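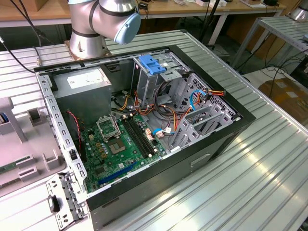 *Bench two, before the drive goes in.*

Harriet Haddad had put the same hard drive into the same computer 291 times, and she had started to dream about it.

The job was simple to explain. The computer lay open on its side on the bench. She held the controls and moved the arm, and the arm put the drive in its bay. Every time she did it, the machine saved what the cameras saw and what her hands did. Later, in the office in Damholm, somebody would feed all of it to the model and see if the model could do it too. They needed 2,348 good ones before the end of the contract. A good one was a run with no long stops and no bumping the case.

Her father had fixed computers in Karnberg for most of his life. He had a shop with a bell on the door. When she told him about the work he was quiet on the phone, and then he asked what kind of drive.

"Just a regular one," she said. "In a blue plastic caddy."

"Those are easy. You could do that with your eyes closed."

"That's sort of the problem," she said.

She had learned on his shop floor. When she was nine he gave her a dead tower and a screwdriver and told her to take out everything that came out. She remembered the smell of the dust. She remembered that he never told her how to hold anything. He let her get it wrong, and if she was about to break something he coughed.

Imani Nakamura sat at the desk behind the bench and checked the runs as they came in. She marked each one keep or drop. She had worked at the Abernathy plant before this, and she ate her lunch at 10:30 because that was when lunch had been at Abernathy.

"Drop," Imani said.

"What was wrong with it?"

"You waited. Three seconds over the bay."

"I was lining it up."

"It looks like you were thinking about something else."

Harriet had been. She brought the arm back up, carried the drive to where it started, and closed the fingers on it again. 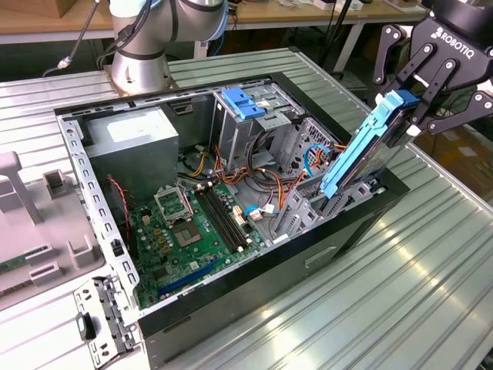
She lowered it slowly. The trick was to come in straight and let the bay do the last bit of work. If you pushed, the caddy caught on one side and then you had to back out, and backing out was its own kind of run. Those were useful too, Imani said, but they went in a different folder.

The drive went down and stopped where it should.

"Keep," Imani said.

"What happens to the ones you drop?"

"They stay on the server for a while. Then they get deleted."

"So it never sees them."

"It never sees them."

Harriet thought about the coughing. She wondered what her father would have done with a folder of good runs only, if he would have trusted a kid who had learned from that. She didn't say so. It was a quarter to four and they had a number to reach.

They did six more. Five were keeps. On the sixth she caught the edge of the bay, backed off, turned the wrist a little, and got it in on the second try. She waited for Imani to say something.

Imani played it back twice.

"Which folder?" Harriet asked.

"Hold on. I want to look at how you fixed it."

She played it again. On the screen the gripper came up, turned, and went back down. It took no time at all. Harriet saw that she had turned it the way he did, a little past where it needed to be and then back. She hadn't known she did that.

"Can you do that again?" Imani said. "Miss it, I mean. And then fix it the same way."

"On purpose?"

"I'll ask Damholm for a new label. Etitz wanted some like this anyway, last February, and we never got to it."

Harriet rubbed her hands on her jeans and took the controls. The first try went straight in. So did the next one. She had to think about where to put it so that it would catch, and she moved the drive a little to the left and started down.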